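Sculpture Loans: Frequently Asked Questions
November, by Hanna Chornovol, Loans Office, Brasness Collection

Who may borrow from the collection?
Museums, libraries, schools and town offices may apply. The Collection does not lend to private homes. Businesses may apply if the work will be shown in a space open to the public.

How long does a loan last?
A standard loan runs for six months. It may be renewed once, on written request to the Loans Office.

How many works may be borrowed at one time?
First-time borrowers are limited to two works. This limit does not apply to institutions that have completed an earlier loan in good order.

What does a loan cost?
There is no loan fee. The borrower pays for transport, insurance and a handling charge of $515 per work. Schools are exempt from the handling charge.

May we use our own carrier?
Only carriers approved by the Collection may be used. The current list is sent with the loan agreement. Requests to add a carrier should be addressed to Matvii Palamarchuk.

May works be placed outdoors?
Works in bronze and granite may be placed outdoors if the loan agreement says so. All other works must remain inside, away from heaters and direct sun.

What should we do if a work is damaged?
Do not attempt a repair or clean the surface. Keep any loose pieces, record the time, and call the Loans Office the same day.

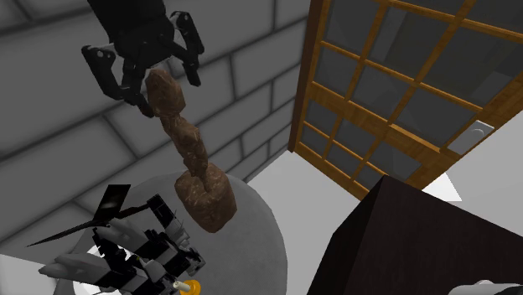 Page last updated: November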